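Can a minister be sacked while parliament is not sitting?

Asked in: Government and Parliament
3 answers

I am trying to get my head round how cabinet changes work in a parliamentary system, mostly for an evening class, and the textbook we use skips over this bit.

Our tutor gave us a made-up country called Pero to work with. It has a president with a mostly ceremonial role, a prime minister who leads the government, and a single chamber. The constitution we were handed says that ministers are "appointed by the President on the proposal of the Prime Minister, and confirmed by a vote of the chamber". It says the prime minister "may propose the dismissal of a minister at any time". It does not say whether the chamber has to vote on a dismissal as well.

In the exercise the chamber goes into recess in June and the prime minister wants to get rid of the transport minister and the justice minister and put new people in before it comes back. My questions are:

Can the dismissal go ahead during the recess?
Can the replacements start work straight away, or do they have to wait for the vote?
If they have to wait, who runs the ministries in the meantime?

I have read the handout twice and there is a line about "acting ministers" but it only covers illness and travel. I'd be grateful for pointers to how real countries deal with it, without going too deep. I have to hand in two pages.

Answer 1 (accepted)

The first question is the easiest. On the wording you quote, the dismissal can go ahead. The text asks for a vote on appointments and is silent about dismissals, and "at any time" is hard to read as "at any time when the chamber is sitting". In most parliamentary systems the head of government can remove a minister without asking parliament. The check is a political one: if enough members are unhappy, they can bring a vote of no confidence when they return, or ask to be recalled early.

You should mention the president, though. A dismissal is only proposed by the prime minister, so somebody has to sign it. If the role is mostly ceremonial, the usual view is that the president is expected to sign and has no real choice. A few presidents have refused or delayed in real life and it tends to end up in court. A sentence or two on that would show you had noticed it.

The second question depends on what "confirmed" means, and you can argue it either way.

One reading is that appointment and confirmation are separate steps. The president appoints, the person takes the oath and starts work, and the chamber confirms or rejects them later. If they are rejected they leave office, but what they signed in the meantime normally stands.

The other reading is that both steps are needed before the person is a minister at all. Under that reading the new people can't sign anything as minister until the chamber has voted. I think this is the safer one, as a confirmation vote that comes months after someone has started is not much of a check. Look at whether your handout says when the oath is taken. If the oath comes after the vote, that more or less settles it.

On the third question, the normal answer where there is a gap is that another serving minister looks after the department as well as their own. That person has already been confirmed, so there is no argument about whether they are allowed to be in the room. Some countries let the prime minister hold the post personally for a while. Others let a deputy minister or senior official deal with routine work but not take new decisions — signing off pay and contracts would be fine, bringing in a new policy would not.

The acting minister line in your handout only covers illness and travel, so strictly it doesn't apply to a vacancy. I would say so, and then say what you think fills the gap.

For real examples, compare the United Kingdom, where there is no confirmation vote on individual ministers and a reshuffle can happen in recess, with a country where parliament does vote on them. Kenya and Ethiopia would both work. Check the current text of the constitution for each one and don't rely on a summary, including mine.

Answer 2

Just ask the tutor what they want. We had one of these (ours was called Ondow, same idea, one chamber, weak president) and half the class wrote pages on the acting minister thing when the marks were for saying who can recall the chamber. If the chamber can be recalled then there is no problem, they come back for a day and vote.

Also in ours the cabinet was capped at 12 so you couldn't appoint the new one before the old one had gone. Worth checking if yours has a cap.
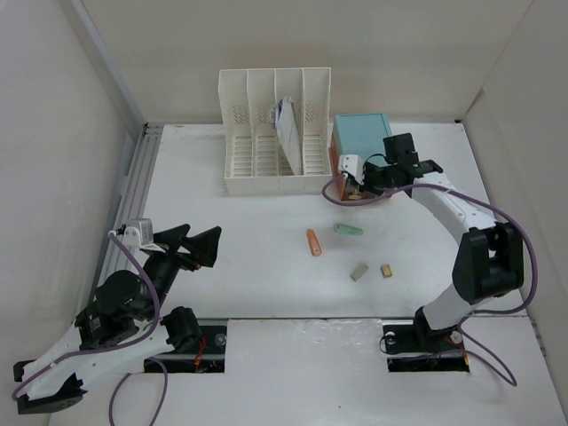

The cap matters more than it sounds, as it decides the order the letters get signed in. Dismissal first, then appointment, even if both are done on the same afternoon. I lost marks for putting them the wrong way round.

Comment on this answer: Ours has no cap that I can find, but there is a recall rule on the back page which I had missed. It takes a third of members or the prime minister. Thanks.

Reply: There you go then. Lead with that.

Answer 3

Agree with most of the accepted answer but I would be careful with "what they signed in the meantime normally stands". It does in a lot of places, on the principle that the public should be able to rely on what an office holder does even if there turns out to be a fault in the appointment. It isn't automatic. Where someone was never validly appointed and everybody knew it at the time, a court may well take a different view.

There is also a difference between a recess and a dissolution which the question doesn't raise. In a recess the same members are coming back, so they can hold the government to account later. After a dissolution they are not, and many countries expect the government to act as a caretaker until the election is over, with no major changes. If Pero's chamber had been dissolved in June I would give a different answer on replacing two ministers.

The recall rule mentioned in the comment above helps with the appointments. It doesn't change the answer on the dismissals — those can go ahead either way.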